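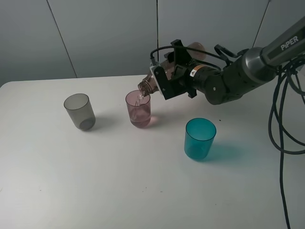
Frequently asked questions about the Fammont parent evenings

What are the parent evenings, exactly?
They are small group meetings for parents and other adults who are raising children between the ages of eight and fourteen. We meet for two hours, once a week, and talk about how families can help kids grow up safe, connected and a little better prepared for the hard moments. The program was put together by Danylo Fedoruk, who spent a long time as a school counselor before he came to us, and he still leads most of the groups himself.

Does my child have to be in trouble for me to come?
Not at all! Most of the families who join us have no particular worry, just a general feeling that the middle school years are coming up fast. If you do have a worry, you are every bit as welcome, and you can share as much or as little of it as you like.

How big are the groups?
We stop at 25 people. We tried bigger groups in our first season and the quieter parents hardly got a word in, so we went back to one circle of chairs and have stayed with it.

Is there a cost?
The evenings are free for families in the Fammont and Marnier school areas. If you live farther out, we ask for $3 an evening toward supplies and snacks, and if that is a problem please just tell us and we will say no more about it.

Can I bring my kids?
Yes, please do. Children five and up have their own room down the hall with games, crafts and two of our staff. For little ones under five we unfortunately don't have the right setup yet — we are hoping to change that by April.

I missed the first meeting. Can I still join?
You can join up to the third meeting. After that the group has usually settled in with one another, and we would rather save you a place in the next round so that you get the whole thing from the start.

Do you offer the evenings in other languages?
We have a Ukrainian group at our Hordiienko Street rooms and a Spanish group in Marnier. Both fill up early, so do write to us even if the sign-up page says full. Places open up more often than you might think.

Will what I say stay private?
What is said in the group stays in the group, and everyone agrees to that on the first night. The one exception is if we learn that a child is in danger. In that case we have to act, and we will talk with you about it first whenever we safely can.

What is Musance?
Musance is our take-home workbook. It has short activities to do with your child at the kitchen table or in the car, wherever you two happen to talk best. Each family gets one copy, and extra copies can be picked up at the front desk.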